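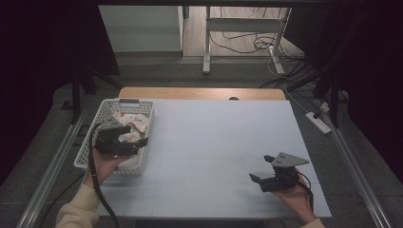
Keeping the folding table clear

The linen room at Drerthorpe handles 300 small cloths a week. Its supervisor keeps one white plastic basket on the left of the table and leaves the middle bare.

"The pale board gives us a flat surface," she said. "Tan wood shows at the back, and we don't fold on that."

Cloths come out of the basket one at a time. Printed ones are folded in 3, then stacked in piles of 30. "Check the corners first," she said. The board is wiped down at the end of each shift.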